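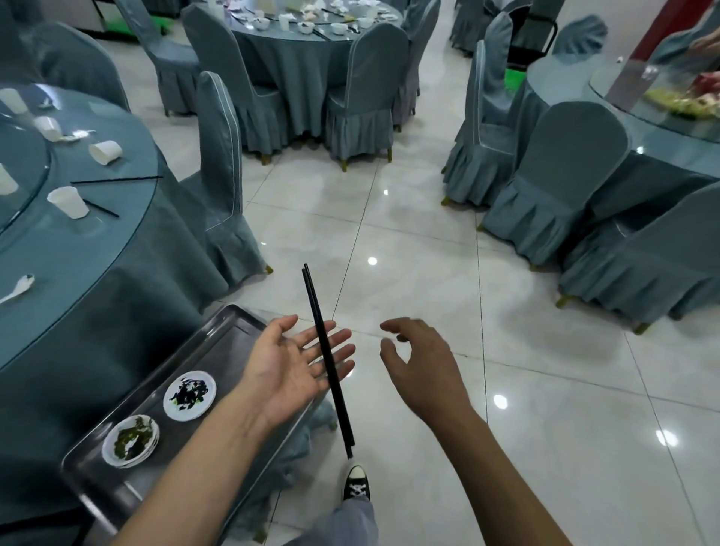 # Getting copies of a criminal case file in Wistum County

These steps cover adult criminal cases filed in the county court at Horklow. Juvenile files follow a different procedure and most are closed to the public. Federal cases are not kept at Horklow at all, so if the charge was brought by a U.S. attorney, the county clerk can't help you.

You don't need to be a lawyer, a reporter or a party to the case. You also don't have to say why you want the file. There is a line on the form marked "purpose," and you can leave it blank.

## Find the case number first

Everything goes faster with a case number. It has two letters, the year, and a serial number. The letters are CR for felonies and CM for misdemeanors.

To look it up, use one of these:

- The public index on the court's website. Search by last name, then narrow by year. Try other spellings, and try the maiden name if there is one.
- The two terminals in the clerk's lobby. They show the same index plus the docket, where every filing in the case is listed by date.
- The daily calendar posted outside the courtrooms, if the case is being heard that day.

People charged under more than one name are a common problem. The index lists the case under the name on the original complaint. If prosecutors later learned that the defendant had been using somebody else's name, the caption may have been amended, but the index entry often stays as it was. Search every name you have. If one of them brings up a docket with an entry that reads "motion to amend caption," open that one.

## Read the docket before you order

Copies are charged by the page, and a case that went to trial can easily run past 900 pages. Most people need four or five documents out of that. Look for:

- the complaint or indictment, which lists the charges
- the affidavit of probable cause, where an officer sets out what the police say happened
- any plea agreement
- the judgment and sentence

The affidavit is usually the most useful one. It is an accusation written early in the case, so read it alongside whatever came later. Charges get dropped or reduced, and the affidavit doesn't change when that happens.

Write down the docket entry number for each document. It's the number in the far left column, not the date.

## Sealed and unsealed entries

A sealed document still takes up a line on the docket. The entry will say SEALED and give nothing else, or sometimes the type of document. Search warrant papers are often sealed until an arrest is made.

When a judge unseals something, the order gets its own docket entry. The original line may not be updated for a while. If you see an unsealing order but the document still shows as sealed, note the entry numbers of both and put them on your request. The clerk can check the order and release the document.

If you want something unsealed and no order exists, you have to file a motion, and a judge decides. The clerk has no say in that, so asking at the counter won't get you anywhere.

## Fill out the request

The form is Request for Copies, number 129. Pick one up at the counter or print it from the website. Use a separate form for each case.

1. Write the case number at the top right.
2. List the docket entry numbers, one to a line. Don't write "entire file" unless you mean it.
3. Check plain or certified. Certified copies carry the clerk's stamp and signature. You need them for immigration matters, license applications and most filings in another court. For reading at home, plain is fine.
4. Check paper or PDF. Certified copies come on paper only.
5. Give a phone number. The clerk calls if the cost goes over the amount you approved.
6. Write that amount in the box labeled "not to exceed." If you leave the box empty they will hold the order until they reach you.

Sign and date it. An unsigned form gets mailed back.
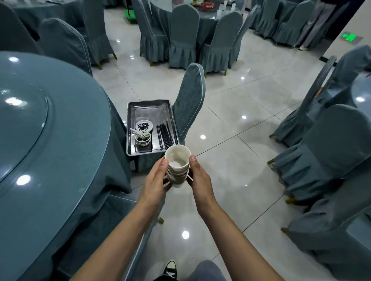

## Pay for it

Plain copies are 75 cents a page. Certification is a flat $5 for each document, on top of the page charge. So a six-page judgment, certified, comes to $9.50.

The counter takes cash, checks and cards. By mail, send a check made out to the Clerk of Court and leave the amount open with "not to exceed" and your limit written on the memo line. They fill in the total. If you'd rather not send an open check, call first with the entry numbers and ask for a page count.

Fee waivers are available for people who receive public benefits and are a party to the case. The waiver form goes in with form 129, stapled on top.

## Older cases are in Piltstead

Closed files from before the court went electronic are on paper in the Piltstead annex. The index shows these with a P after the case number. The staff at Horklow will send for them, and it usually takes a week. You can also go to Piltstead yourself, but call ahead, as the reading room is only open in the mornings and they have to pull the box.

Bring a photo ID. You can take pictures of the pages with your phone at no charge. Bags and pens go in a locker, and they lend you a pencil.

Some of the oldest files were filmed and the paper thrown out. The film copies can be hard to read, especially handwritten exhibits. Ask to see them on the reader before you pay for prints.

## If something is missing

Check these before you complain:

- Exhibits are stored apart from the file and need their own request.
- Transcripts come from the court reporter, who charges separately and at a higher rate.
- Social Security numbers, bank account numbers and the names of minors are blacked out in public copies. In identity theft cases that can cover a good part of a page.
- Cases moved here from Paquette before trial have two numbers, and the early filings are under the Paquette number.

If a document is on the docket, isn't sealed, and still didn't come, send a short letter to the clerk with the case number, the entry number and a copy of your receipt. Keep the original receipt.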